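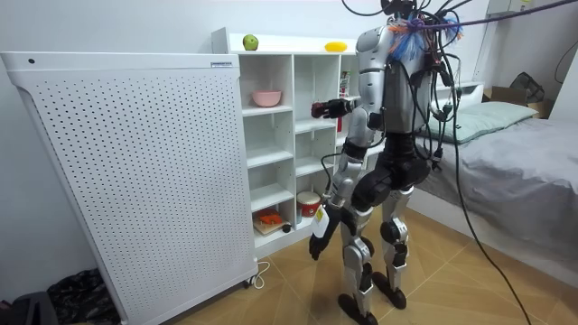

A white cubby shelf and something small and dark red.

Why do we put things away?

Grown-ups say "put it back where it belongs" as if a sock were born knowing its drawer. It wasn't. Somebody decided, and everybody else got stuck with it.

Deciding where things go is called sorting, and people have been arguing over it for as long as they have owned more than one thing.

Say you have 600 buttons. You could sort them by color. Lovely, until you meet a button that is half green and half blue, and your cousin says it's teal. You could sort by size, but then you need a ruler and a lot of patience. Or you could dump them all in one jar. A jar is very quick to fill and very slow to search.

Libraries have the same trouble with books. The Gorham town library keeps its dinosaur books at number 567, between other fossils, because the numbers on the spines stand for subjects. Once you know the number, you can walk straight to the shelf. A book put back in the wrong place is almost as good as lost — it could sit next to the cookbooks for 13 years.

Your brain helps too. If the scissors always live in the same spot, your hand heads there while you're still thinking about lunch. Move them, and you'll open the old drawer for days, looking foolish.

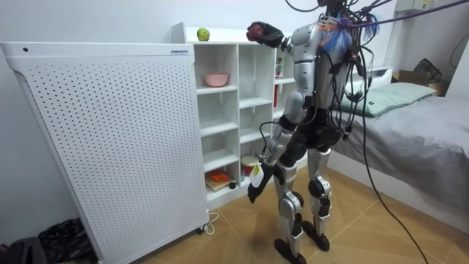 Yamila Garrido wrote in to object that her desk is a mess and she can find everything on it, thank you. Fair enough. A pile is a kind of order as well, with the newest things on top. It works nicely until someone else needs the stapler.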